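New pumps bring the Randau lido back to life

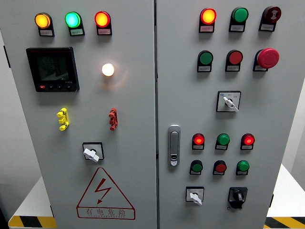

Randau, November 23, 2021 — Great news for anyone who loves a cold morning swim! The outdoor pool at Randau opens again on Saturday after 18 weeks of work on its pumps and pipes, and the first session starts at seven.

Wosumport, the firm that did the job, has also rewired the plant room and fixed the showers (hooray). All five lanes will be in use through the winter, with room for 24 swimmers at a time. Early slots went fast, but there are still places on Sunday — book at the kiosk or at Hendricks bakery, and bring a warm hat.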